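Cuaderno del taller, junio, por la tarde

Sigo con las pinzas de mano del proyecto Tomau. Ayer cambié los tornillos de los dedos y hoy tocaba probar si el par aguanta el uso normal, o sea, acercarse a la regleta, pulsar un botón, soltar y vuelta a empezar. La lista de Murray Paewai pide 50 repeticiones por tarea (¡qué optimista!) y ya le he dicho que con la regleta vamos a ir más despacio, que es ligera y se escapa en cuanto la rozas. 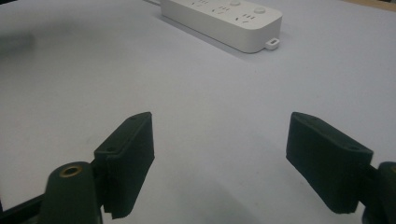
El registro lo guardo en la carpeta Dolport, archivo 3748. Ojo, que el 1133 es el de antes del ajuste y no vale para comparar – lo dejo ahí por si alguien quiere ver cuánto bailaban los dedos. Me falta apuntar la holgura de cada lado, que con las prisas medí solo uno.

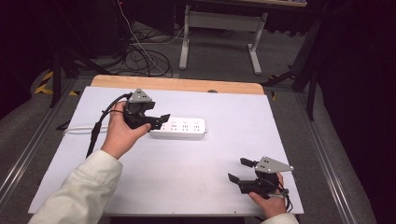
Con las dos manos a la vez me hago un lío tremendo, todo hay que decirlo. Lo que mejor me va es fijar la regleta con una y trabajar con la otra, sin cruzar los brazos. Murray prefiere alternar, ya lo discutiremos con un café.

Pendiente: pedir más insertos roscados a Pliltero, repasar el script Dizon (sigue duplicando la primera línea) y devolver el calibre a su cajón.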